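The Hutch

Eleven o'clock and still the hutch. Friday. The van booked for four and the hutch not even wiped down.

Alois Lehner stood in the middle of his sister's front room with a rag in one hand and her list in the other. The list was two pages. She'd written it in the hospital, propped up, with a borrowed pen that gave out halfway and came back blue.

Shelves first, she'd put. THEN drawers. Do not do drawers first Alois I know you.

He had done drawers first.

Not on purpose. He'd only meant to look. The top one on the left always stuck, it stuck when they were kids and it was in the kitchen at Ruchti and full of string. He wanted to know if it still stuck. It did. Then it didn't, and it came out all at once with everything in it, and that was forty minutes gone.

Buttons. Candle ends. A bus timetable for a line that quit running before their mother did. A key with a paper tag and nothing on the tag. He put the key in his shirt pocket. No reason.

The phone.

"Did you do the shelves?"

"Doing them now."

"You did the drawers."

"Marta. How's the hip."

"Fourteen stitches. You did the drawers, I can hear it."

He held the phone away and looked at it. How does a person hear drawers. When he put it back she was already talking about the lamp, the lamp was to stay up where it was until the last minute, becuase the shade dents if you look at it, and the flowers too, and was he eating.

"I'm eating."

"What."

"A roll."

There was no roll. He'd seen one on the counter earlier and it turned out to be a sponge.

The shelves, then. Plates down, one at a time, newspaper between. The blue ones to him, the brown ones to the cousins in Jurkmont, the ones with the gold edge to whoever would have them, and who would. He wrapped. His hands went black from the newsprint and he left a thumb on the white paint, a good clear one, right at the height where she'd see it. Spit, rag, rub. Worse. Left it.

Noon came and went somewhere in there. He found the gravy boat. They had fought over the gravy boat, the two of them, over a year of it, Christmas cards unsigned, and then neither one would take it out of pure pride and it must have gone to the back of the bottom shelf and stayed. Ugly thing. A chip on the lip. He'd remembered it bigger.

He wrapped it in three sheets. Then one more.

What he hadn't planned on was how it would look. He took down the last saucer and stepped back to get his breath and there was just the white of it – shelf, shelf, nothing. He had never seen the back boards before. All those years of plates and he couldn't have told you there were boards. He thought about their mother painting it in the yard, on bricks, with her hair tied up in a dish towel. Two coats and then a third because of a wasp.

Phone again. He let it ring four times so she'd think he was busy. He was busy.

"The shelves are done," he said.

"Both?"

"Both."

Nothing for a bit. A cart going by at her end, somebody laughing down a hall.

"What's it look like," she said.

He didn't know how to say it. He was a man who had sold floor polish for thirty years, Sterik floor polish, door to door and then by catalog, he could talk. He stood there with his mouth open.

"White," he said.

"Well it's always been white."

"I know it."

"Is the lamp still up?"

"Lamp's up. Flowers are up."

"And my book?"

He looked. Red book, left side, lying down the way she'd left it. He told her. She said there was another one and he said there were two then, he'd find the other, and she said not to lose her page, and he said he would not lose her page, and she hung up before he could or the other way around.

He did not look to see what page. All right he looked. 48. A woman was getting on a train.

Two o'clock. Two-thirty. Boxes to the hall, boxes back from the hall because he'd blocked the door with them. String. He'd thrown out string that morning, a whole fistful of it. Went through the trash for it on his knees.

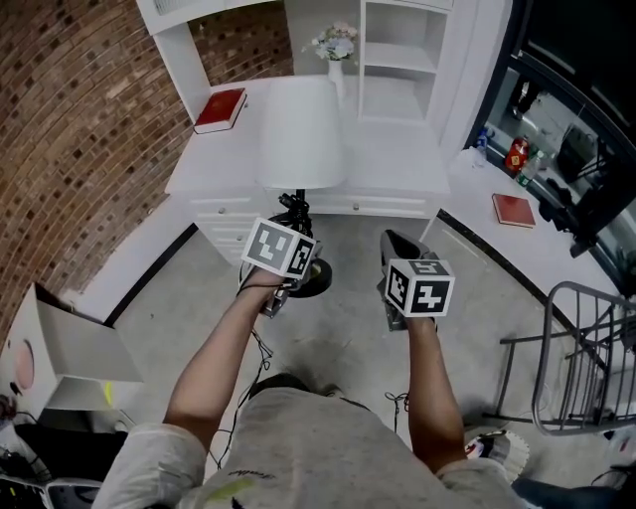

Four o'clock

The van was early so it was ten to. Two boys from Dindby, one tall, one chewing something. They looked the hutch up and down like it was a horse.

"Does it come apart?"

"I don't know," Alois said. And he didn't. It had only ever been moved the once that he remembered, and his father had done it, with swearing.

The tall one felt along behind. There was a catch. The top half lifted clean off the bottom, easy as a hat, and they carried it out sideways through the hall with him walking backward ahead of them saying mind, mind, mind the wall. The chewing one minded the wall. Then the bottom. Then the boxes, and the lamp in the front seat with the belt around it, and the flowers in his own lap.

Both red books under his arm. The gravy boat he couldn't have told you which box. He ought to have written it on the side.

He went back in for a last look and there was the mark on the floor where it had stood, a clean rectangle, and in the middle of it a button. Green, four holes. Off a coat, probaly. He put it in the pocket with the key.

The boys were honking.

He pulled the door to, tried it, tried it again. Halfway down the path the phone started up and he had no hands for it, flowers, books, the rag still over his shoulder, so he just talked out loud as he went, in case.

"I've got it," he said. "I've got your page. I'm coming."

Recent stories
The Ferry Dog
Snow in the Mailbox
What Irene Kept
March, With Visitors
A Ladder for the Pears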